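Gralari Small Things

README and data card
Version 2, updated November 25, 2024

Gralari is a collection of recordings of small personal items being sorted, put away and laid out again on a tabletop. Think of what ends up in the tray by your front door: earbud cases, spare tips, coin purses, key rings, lip balm, the little bits that have no proper home. We love this stuff! It's the least glamorous corner of tidying up, and it's full of decisions people make without noticing. Does a spare tip go with the case it came with, or with the other spare tips? Is a cable a thing of its own or part of something else?

The project started in August as a side folder of the Graleck household set and quickly outgrew it. Graleck covers whole drawers and shelves. Gralari stays with things you can close your hand around, and it goes much deeper on them.

What you get

The full release holds 2,666 recordings, split over 35 kinds of item and 23 sorting tasks. Each recording comes with a short task name, a plain written instruction, a list of the items on the table at the start, and a note on how it ended. The notes are written by people, in ordinary sentences, and they are my favorite part of the whole thing. Some are three words long. Some go on for a paragraph about a key ring that wouldn't lie flat.

The folders are:

recordings: one subfolder per task, one file per recording
items: a sheet for each kind of item, with size, shape, color names and handling remarks
instructions: the written instructions, one per line, in the same order as the recordings
notes: the end-of-recording notes
splits: our suggested division into training and test parts

The items

We picked things that are easy to find again in any store, so that you can build a similar tabletop at home or in a lab. Nothing is rare and nothing is precious. Colors lean toward pastels and brights, partly for the pleasure of looking at them all day (sorting beige things gets old fast).

Earbud gear gets the most space. Cases are a joy to work with: rounded, smooth, a bit slippery, and they rock when you set them down on the wrong side. Tips are the opposite problem. They're tiny, they're soft, and they roll off to wherever they like. Put a case and a few tips on the same surface and you already have a good tidying task, with a big easy piece and several fiddly ones that need a gentler touch.

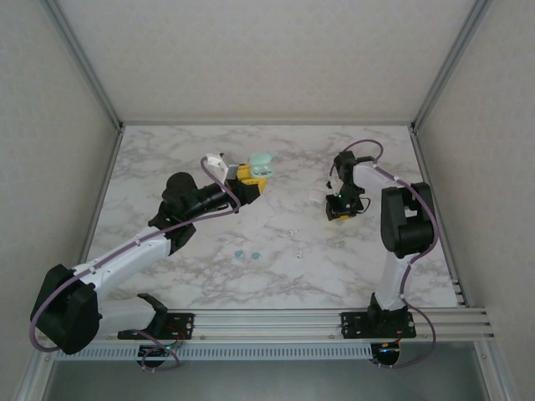
Soft items come next, mainly coin purses and fabric pouches. They change shape every time they're picked up, so the item sheets describe them both full and flat. Then there are the hard little pieces such as key rings, clips, caps and buttons. These are grouped by the trouble they cause: things that roll, things that tangle, things that stick to each other.

The sorting tasks

Task names are short and say what should be true at the end. A few favorites:

case_to_center: bring the case to the middle of the table and leave the rest alone
tips_together: gather all loose tips into one spot
by_color: make one group per color, any layout
by_size: line the items up from largest to smallest
clear_front: empty the front strip of the table, nothing stacked
purse_pack: put the coins and clips in the purse and close it
spread_out: undo a pile so that no two items touch

The spread_out task was added late and it has become one of the most useful. Tidying recordings nearly always go from mess to order, and running the other direction gives you a very different set of movements. It's also oddly satisfying to watch.

Groups are judged by touch or near touch. If two tips lie close enough that a fingertip covers both, they count as together. We tried a stricter rule in version 1 and it threw out plenty of perfectly good groups, so the looser one applies to everything now, including the older recordings.

How the instructions are written

Everyday words, always. We say "put the green case by the back wall," never a part number. Color names come from a short fixed list in the items folder, and mint, teal and light green are kept apart because people do keep them apart when they talk. Where an item has two common names, both appear somewhere in the set. Earbud tips are also called ear tips and, in a handful of recordings, "the little rubber bits." We left those in. They're great.

Suggested uses

Learning to follow short instructions about small things. Telling near-identical items apart. Predicting what a finished sort should look like. Writing a plain description of what's left on a table. We'd also be thrilled to see someone use the notes alone, without any recordings, as a text on how people talk about tidying.

Known gaps

Item sheets for buttons are incomplete, and thread color is missing on all of them.
The by_size task has ties that were broken by whoever wrote the note.
White items on pale surfaces are hard to make out, and tips suffer most.
Up to 35 recordings in purse_pack end with the purse closed but something caught in the zipper. They're marked "snag" in the notes.
Nothing in the set is wet, sticky or edible. Kitchen odds and ends live in Dadetti, our sister collection, which uses the same folder layout.

Changes since version 1

Looser grouping rule, as described earlier. Added spread_out and clear_front. Split "small round things" into tips, caps and buttons, which should have been done from the start. Renamed the pouch folders so they sort in the right order. Fixed a mix-up where teal and mint cases shared one item sheet.

Citing and license

Free to use, share and change for research and teaching, with credit. Please cite as "Gralari Small Things, version 2, D'Souza Workshop." If you build your own tabletop with different items, send us the item sheets and we'll link to them from the main page. Sets with odd pouches are especially welcome.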